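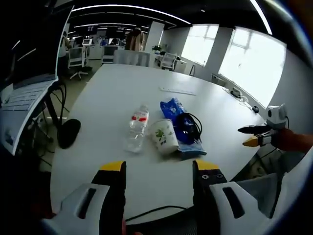
Clearing the conference table, two grippers, bottle and cup both on their sides.

Saturday, February 17, 2024

Second week of table clearing with the hand-held grippers. The task list now reads: bottle, paper cup, plastic bag, ruler, mouse, in any order the person doing the demonstration likes. I had been fixing the order and I think that was a mistake. The policy we trained in January learnt the order very well and the objects rather badly.

The session target was 60 demonstrations and I kept 40. Most of the rejects were my own fault. I move too fast on the approach, and the tracking does not like it. The rule I have settled on is to pause briefly with the jaws open over the object, close, pause again, then lift. It feels silly for the first few goes and then becomes habit.

Notes on the objects:

The bottle is easy across its width and hopeless from the cap end. The clear part gives the camera very little to work with, so I aim for the label.

The cup needs a light squeeze. Anyone used to picking up cups with their own fingers will crush one or two before getting the feel of it.

The bag is still the worst. A crumpled bag never looks the same twice, and with a cable lying on it you have to choose which to move first. I take the cable with the left gripper and hold the bag down with the right - slow, but it replays properly on the Olletetti arms.

I also tried 7 runs by remote control from the Mendes rig for comparison. Smoother paths, far more time per run, and my wrists hurt afterwards. I shall stay with the hand-held pair for now.

Next job is sorting out the time offset between left and right, currently 5 milliseconds.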